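Tiwari Oval Colander, Pale Green: Three Months of Pasta, Berries and Beans

Posted January 9, 2026
Reviewed by Azucena Tlapale

I should start by saying that I didn't need a new colander. I had a perfectly serviceable steel one that came with me through two apartments and a house, big and round and loud, and if you dropped it in the sink at six in the morning the whole family knew you were up. What I didn't have was anywhere to put it. Our cupboards are shallow, the round one sat in front of everything else, and every time I wanted the mixing bowls I had to lift it out and set it on the stove. My sister-in-law Yanti Govindasamy has the same cupboards (same builder, same street) and she was the one who told me to stop complaining and get an oval one.

So I did, and I've been using it most days for three months now, and I like it enough to write all of this down.

The one I bought is the Tiwari in pale green. It comes in a couple of other colors, but the green was the one in stock at Murnside, the kitchen store out by the garden center, and I'm glad, because it looks lovely next to my pinkish plates. It's a shallow thing, more like a basket than a bowl, with rows of tiny holes on the inside. Please pay attention to the word shallow if you cook for a crowd! I make pasta for four and it's fine. When my friend Ayantu Asfaw came over with her boys and I put on a double batch, I had to drain it in two goes, and some of the penne went down the side of the sink. My own fault, but a deeper bowl would have forgiven me.

The tiny holes are the best part for me. My old colander had big round ones and I lost rice through it, and lentils, and once a whole handful of orzo I'd been saving. With this one I can rinse rice without standing there with my hand cupped underneath. Red lentils stay put too. Blueberries come out clean and I don't have to chase the small ones. I have even rinsed quinoa in it, very gently, and lost only a little.

The price you pay for tiny holes is speed. Water goes through nicely for the first few seconds and then, if you've got something starchy in there, it slows right down and you have to give the colander a shake. Potatoes are the worst. I've got into the habit of tipping it toward one end and letting the water find its way out, which the long shape is good for. Cleaning takes a bit more attention as well. If you let oatmeal or mashed bean dry in those holes you will be picking at it later with a brush, and I say this from experience. Rinse it from the outside as soon as you're done and it's no trouble at all.

Now, the shape. I was worried an oval would feel awkward after so many years of round, and for the first week it did, a bit. I kept pouring at the middle when it's easier to start at one end and work along. After that I stopped noticing. It goes across the small side of my double sink with room left for a plate, and it slides into the cupboard sideways, behind the mixing bowls, where the round one never would have gone. Clive Clegg, who lives next door and borrows everything we own, has already asked where I got it — he wants one for washing tomatoes, and I think he'd be very happy with it for that.

It has also turned into a sort of fruit basket, which I hadn't planned. I wash the grapes or the plums, let them drip, and then the whole thing goes out on the white table and people help themselves. Put a folded towel under it if you do this, or you'll have a puddle.

I did look at the Prarnine before buying. It's deeper and has bigger holes, and if pasta is most of what you cook I would go for that one. Mine spends much more of its life on rice, beans and fruit. For canned beans it's just right, by the way. One can fits with lots of space to spread them out under the tap, and they rinse evenly instead of sitting in a heap.

Would I change anything? I'd like it a touch deeper, and I'd like a better lip at the ends, as my thumbs get close to the steam when I carry a full load over from the stove. I wear oven mitts for that now. The color has held up well so far, even after tomato sauce, although I've been careful to wash it right away. I'll come back in April and add a note if that changes.

Four stars from me, and Yanti says she'd give it five, but she doesn't eat potatoes.

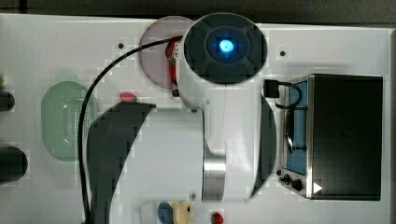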